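January, evening

Up at 5:40 to get to the gym before the school kids. The parking lot had not been salted and I walked on the grass the whole way in. Bench first, then squats, then the sled. The left hamstring held up on the sled for the first time since Thanksgiving. I stopped while it still felt fine. In the fall I would have done two more trips to prove something and been limping by lunch.

We play Ladcombe at the end of the month. It is an indoor game, seven on a side, short field, and it doesn't count for the spring table, but both teams treat it as if it does. They beat us 17 to 4 last year. The four came on two safeties. Our offense did not score at all, and I was the one snapping the ball, so I have had a while to think about it.

Coach had us watch the game again tonight in the back room at Itstead. I had seen most of it before, but never with the sound off and the clicker going back and forth over the same play. Their nose tackle was lined up a half step to my right on nearly every passing down and I never called it out. I kept my head down too long before the snap. By the time I looked up he was in the gap and our quarterback was running for his life. Three of the sacks started that way. I wrote down the down and distance for each one and I'm going to keep the page in my bag.

The rest of practice was on the turf, no pads, all footwork. We have a new silent count. The guard taps me, I look up, look down, wait a beat, snap. It sounds simple. I snapped early four times in the first group and the whole line had to run. After the water break it was better. The left side still gets off slow when the count goes long, and I think that's partly me, as I tense up and they read it.

Weighed in at 204 after practice. I'd like to be a little over that by spring but I'm not going to chase it with junk. Had chicken and rice, two bowls, then eggs later on. The Vida shake mix is gone and I don't plan to buy it again at that price. It never mixed right anyway.

The league sent the fee notice. It's $140 this season, up from 100, and that does not cover travel. Two of the guys on defense say they won't pay until they hear what the extra is for. I paid mine tonight so it would be off my mind. My cleats will have to go another season. The toe on the right one is opening up again and I put more glue on it.

New knee sleeves came from Flitum. The large is too big and slides down when I get in my stance. They go back, and I'll order the medium.

Ice on the hamstring for the length of one period of hockey on TV, then heat. It's stiff but it isn't sore. Tomorrow is off except for stretching, and I want to get fifty snaps in against the garage wall if the driveway is clear. Long count only.

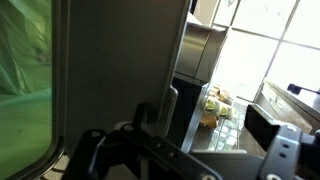
What do I need to fix before Ladcombe?

Getting my eyes up before the snap and calling out where the nose tackle is, every down, even when I'm tired.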